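Workshop notebook - December, afternoon session

Card rack, second round. I have been looking forward to this one all week! The slotted rack finally has a proper spot on the light wood table, and I could stop juggling decks in my lap and get on with deciding how the cards should be sorted.

Where we left off: the Bodgate set is the big one, and if we ever catalog the whole thing it comes to about 2,000 cards. No rack is going to hold that, so the plan is still to keep the bulk in the long drawers and use the rack only for whatever is being worked on that day. The Zindetti cards are a bit thicker and they drag when you push them down between the dividers. I like the drag. A card that drags stays where you put it.

Floor first, before anything else. The speckled gray carpet is wonderful for quiet and terrible for dropped cards - a pale card landing face down on it is easy enough to find, but the darker ones vanish. I went over it twice with the lamp held low and found one missing Toditz card that we had all given up on. Very pleased with that.

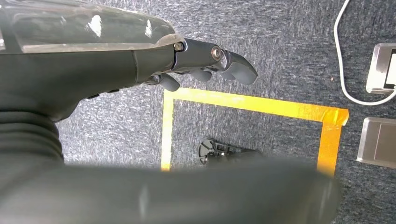
Carpet side, gray speckle.

Then the rack itself. Things I want to remember:

Slant is right. I tried 34 degrees on paper and was sure it would be too much, but the cards lean back nicely and you can read the top half of each one without pulling it out. Please don't shim the feet again.

Slots are narrow, and one card per slot is the rule. Two will go in if you force them, and then the corners suffer.

Start sparse. Four cards standing in the slots is plenty for trying out an order, and it is so much easier to think with gaps in between. The rest can wait in a little fanned pile behind the rack where you can reach over for them.

Laptop goes to the side with the list open. I had it square in front last time and kept bumping the rack with my elbow. Still need a longer cable so it isn't stretched over the table.
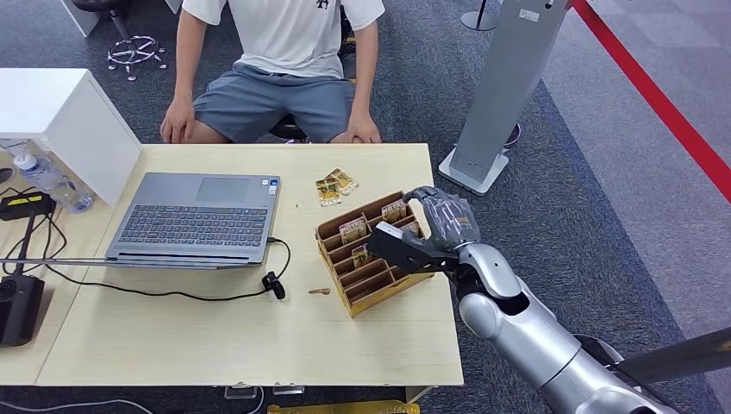

Adams thinks we should sort by color and forget the numbers, because people remember a yellow card long before they remember where it sat in a list, and I have to say I'm half won over. It would make the drawers a mess, though. Maybe color in the rack and numbers in the drawers? Worth a try with the Toditz cards, which are the smallest lot.

To do: felt strip under the front edge, 90 mm labels for the rows (the short ones peel), and ask for a second rack the same width. With two of them side by side we could lay out a full run!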